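Why Do Companies All Move to the Same Town?

Last spring my niece asked me why her friend's mom had to move two states away for a new job. "Can't they just put the office here?" she said. I thought that was a great question, so I wrote this for her (and for you, too).

Let's make up a town and call it Costby. It has nearly 1,000 people, a river and a good school. One day a company called Baltberg, which makes computer programs for hospitals, needs a new office. The boss, Elsa, looks at a map and thinks hard. Where can she find people who already know how to write programs? Where is the rent low enough?

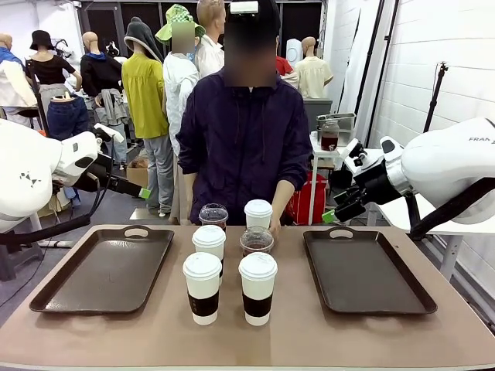 She picks Costby, partly for the cheap rent and partly for the college just up the road, where lots of students are learning to code. When they finish school, they'll need jobs, and Elsa will be right there!

Now the fun part starts. A second company, Fivent, hears that programmers are living in Costby. Its boss, Lauri, wants to hire programmers too, so he opens an office on the very next street. Grown-ups have a name for this - they call it a cluster, like a bunch of grapes. Once a cluster gets going, it can grow all by itself for a while.

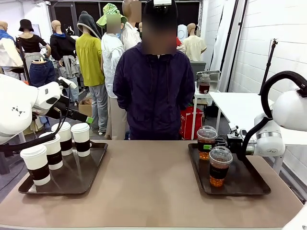 New offices bring other kinds of work along with them. People who write programs all day need lunch, haircuts, bus rides and somebody to fix the sink. Think of a tray with four paper cups of coffee on it, every one with a lid and a black sleeve. Somebody had to make those cups, and somebody else made the lids and the sleeves, and a truck driver had to bring them to town. So a job in an office can help make a job in a shop or a factory, even one far away.

Is it all good news? Well, no. If lots of people want to live in Costby and there aren't enough homes, rents go up, and families who have been there for years may find it hard to stay. Towns have to plan for that by building homes and adding buses - and it takes a long time.

Try asking a grown-up at home which companies are near you, and why they think those companies picked your town.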